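Gripper won't close in the kitchen sim: what to check, in order

Posted May 5, 2018

Quick write-up before I forget how I fixed this. If you're running the Plesance kitchen in Stadwood and the fingers go wide and then just stay there, no error, no warning, arm still moving like everything's fine, start at step 1 and don't skip ahead. I skipped ahead. Cost me most of an arvo.

Symptoms first, so you know you're on the right page:

Open command works. Close command gets accepted, log says OK, fingers don't budge. Arm carries on to the next waypoint. Episode gets marked as a grasp fail and the planner retries until it runs out of tries. No red text anywhere.

If your fingers are moving but the thing slips out, that's friction, different problem, different page.

Step 1. Stop the run. Properly stop it, don't pause. Pausing keeps the old joint targets and you'll be chasing a ghost for the rest of this.

Step 2. Load the scene with the arm parked near the cupboards and switch to the wrist view. Send open. Wait for it to settle. Now send close by hand from the console, one command, nothing else running. You want the planner right out of the picture.
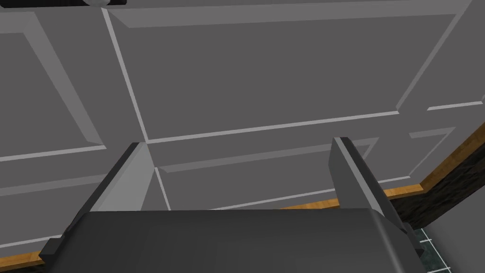 Step 3. Watch the position readout for both fingers, not just the render. Two ways it can go. If the target changes and the position doesn't, you've got a force problem, go to step 4. If the target doesn't change either, the command is going to the wrong joint, go to step 5.

Step 4. Force limit. Open the gripper config and look for the max force line. Mine was 7. Should have been 70. Someone (me) dropped a zero when I moved the settings over from the old Cidumness file, and at 7 the fingers can't beat the joint damping so they sit there looking pleased with themselves. Fix it, save, reload the whole scene. A config reload by itself won't pick it up.

Don't go cranking it to 3,000 to be sure. Tried that. Fingers snap shut, go through each other, and the contact solver throws the whole arm across the room. Funny once.

Step 5. Joint names. Thygesen export renames the finger joints if there's already a joint with the same name in the scene, so you can end up with a close command aimed at something that no longer exists. Stadwood swallows that silently, which I reckon is the real bug here. Print the joint list, compare it to what's in your controller, fix whichever one is wrong. Check left and right seperately. If only one finger moves it's nearly always this.

Step 6. Do a bare test. Open, close, open, close, nothing between the fingers, away from the doors. I ran 100 cycles and logged the end positions. All good on mine after the fix. If you get the odd miss, drop the timestep and run it again before touching anything else.

Step 7. Add a check so it doesn't get past you next time. After every close command, wait for it to settle, read finger position, and if it's still at the open value, halt the arm. Halt, not retry. This is the bit that matters if your controller is ever going onto real hardware. An arm that thinks it's holding something and isn't will happily go and do the rest of the job anyway, and on a bench that means bent fingers or a whack to whatever's in the way. Put the halt in the controller itself and not in the sim script, or it wont come across with you.

Once the check is in, put the wrong force value back on purpose and run it. Arm should stop at the first close. If it keeps going your check is reading the target instead of the actual position, easy mistake, swap it over and try again.

Then put the 70 back. Yes I forgot that too.

Still to do: same check for the open command. Will add it here when I've had a go at it, probably June.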